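Robots take over the folding shift at Maglaya laundry

18 Jul 2026

The folding room at Maglaya, the uniform and sportswear laundry on the edge of town, sounds different this summer. The radio is audible, for one thing. Six robot stations went in over the spring to handle the sorting and folding of team kit, and the people who used to do all of it by hand have moved on to other parts of the job.

The company began planning the change in January, when a contract with the Resto youth leagues brought in more jackets, jerseys and shorts than the old tables could cope with. On its busiest day so far, the laundry sent out 3406 pieces - a house record, and one that went up on the whiteboard by the loading door in very large numbers.

Floor manager Marcelino Vieira has been at Maglaya for 14 years and started on the folding line himself. "My shoulders remember every season of it," he said. "You'd go home and your hands would still be doing the motion. I'm thrilled that part is over, and the crew will tell you the same." 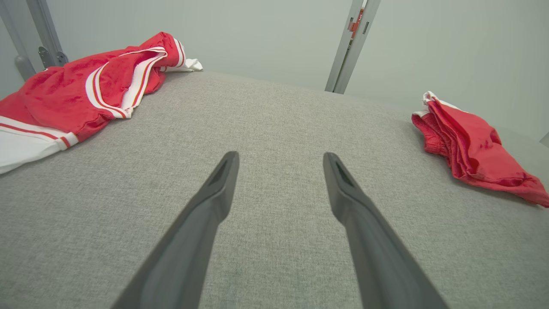

The stations were supplied by Midex and run on a scheduling program called Kivel, which decides what goes to which table. Shorts are easy, Vieira said. Jackets are the hard ones, with their sleeves and slippery fabric, and each new style has to be taught by someone who knows how it ought to lie when it's done.

That teaching is now a proper job title. Twelve folders have retrained as station leads, and they spend their shifts guiding the arms through new garments, checking finished stacks and pulling out anything with a torn seam or a missing number. The post comes with a higher pay grade, and for the first time the folding crew can swap shifts without leaving a table short.

There have been complaints too. Some of the crew miss talking across the big table, and the first weeks brought plenty of stopped stations and late vans. Maglaya has since moved the lunch break so both shifts overlap - a small thing, but a popular one.

Repairs have also grown. The mending corner used to be one sewing machine and a box of zippers, and it now has its own room and a waiting list of clubs that want old kit patched up instead of replaced.

The next garments on the list are goalkeeper tops with padded elbows. Vieira expects them to take a while to get right, and he has already asked to teach the first one himself.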